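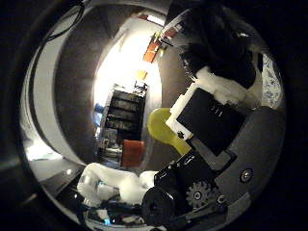 From: Ohemaa Kpodo
To: Tisbridge Film Society discussion list
Subject: Re: [tisbridge-film] The Salt Ferry, and the sound in the last reel

Dear all,

Thank you to Peter for his long message, which I read two times, once on the bus and once at home with the programme notes next to me. I quote the part I want to answer and I have cut the rest, so that those who receive the digest don't get everything again.

> I am sorry to be the one who spoils the party, but I thought The Salt
> Ferry was forty minutes too long and very pleased with itself. The
> first half hour is a man repairing a boat. I have nothing against
> boats. But Hassanpour seems to believe that if he holds a shot long
> enough we will supply the meaning for him, and I was too tired after
> work to supply anything.
>
> The sister is the only person in the film with any life in her and
> she disappears before the middle. When she came back at the end I had
> stopped caring whether the house was sold or not. Also, was it just
> me, or was the sound very bad in the last reel? I could not hear the
> letter at all. If there was a fault at Datbridge I think we should
> have our money back, or at least a cup of tea.
>
> I know it won a prize somewhere. So did my uncle's marrows.
>
> Peter

I will begin with the sound, as it is the easier matter. There was no fault at Datbridge. I asked at the desk on my way out, and the projectionist came down and told me that the letter is mixed that way. The voice of the father goes under the noise of the engine, and after the second sentence there are no more subtitles either. I saw the film also in August, in a different cinema, and it was the same there. So you did not miss anything that the rest of us received. I am afraid this does not help with your tea.

Whether it was a good decision is another question. The first time, I was angry. We wait almost two hours to know what the father wrote, and then the director takes it away from us. The second time I looked at the sister and not at the paper, and I saw that she stops reading before he stops speaking. She has folded the letter already, she has her hand on the rail, and the voice continues without her. I think she knows what is in it. For me this was the strongest moment of the film, and I would have missed it completely if I had been busy with the words.

About the boat I agree with you more than you may expect. The repair is too long. I don't mean that nothing happens in it: we learn that the brother cannot ask anybody for help, and the business with the borrowed plane is very funny (the neighbour comes back for it three times and each time goes away with something else). But there is one part, after he has finished the caulking, where he walks around the hull and looks at it, and then he walks around it again in the other direction. I could not find a reason for the second walk. In his earlier film, The Winter Keys, Hassanpour had a different editor, and I believe that editor would have removed it.

Where I don't agree is about the sister disappearing. She is away, yes, but the film does not forget her. There are her phone calls, which we hear only from the brother's side, and there is the coat in the hall. Please notice that the coat changes place. At first it is on the hook, later it is over the chair, and in the scene with the estate agent he has put it on, because the heating is off, and the agent is too polite to say anything about a grown man in a woman's coat with a fur collar. I laughed aloud, and I was alone in this, if I remember correctly.

Now Cedov, who plays the brother. I am surprised that no message on the list has mentioned him so far. He has a difficult face for this kind of role, a very handsome one, and he spends the whole film trying to hide it behind bad posture. Sometimes one sees the effort. In the kitchen scenes he is acting tired, and in the scenes on the water he is really tired, and there is a clear difference between the two. But in the quarrel about the 1,000 that was missing from the father's account, he is wonderful. He says the number again and again, each time a little more quietly, "one thousand", as if it were the name of a person who has offended him. The sister's answer is only to switch on the kettle. I could watch this scene every week.

I would like also to say something against the film, so that Peter does not think I am its lawyer. The music is a mistake. For the first hour there is none, and I was grateful. Then a piano arrives when the brother finds the photographs, and from this point it comes back whenever we are supposed to be sad — always the same four notes, and the last one held. A director who trusts us with an inaudible letter should trust us with some photographs. The dream was also unnecessary. I have not yet seen the film which was improved by a dream with a horse in it.

And the ending, for those who discussed it in the foyer: I am on the side of those who think the house is not sold. The board is gone from the gate in the final shot, this is true, but the curtains in the upper room are the same curtains. My neighbour in row F says that buyers often keep the curtains. Not these curtains.

Some practical things, while I am writing.

The programme notes for the spring season are nearly ready. I have 506 words for each film as the limit, because with more the text goes over the fold of the leaflet. Please do not send me 1,000 and ask me to choose. If you have promised me a note and you know you will not write it, tell me now and I will not be offended.

The Datbridge hall has 209 seats with the balcony open. The balcony will be closed for the next two screenings, so please book if you usually just come to the door. The bar will be open before the film and not after.

Somebody left a green umbrella with a wooden handle under a seat near the front. It is at the desk.

Peter, I hope you will come to the next one even so. It is a comedy, it is eighty-eight minutes long, and as far as I know there is no boat. If you are still interested in Hassanpour after all this, I can lend you The Winter Keys on disc. It has a scratch near the beginning, during the titles, but if you skip to the second chapter it plays well.

With kind regards,
Ohemaa

--
To leave this list, send an empty message with the word "leave" in the subject line.
Replies go to the whole list. Please cut the quoted text before you send.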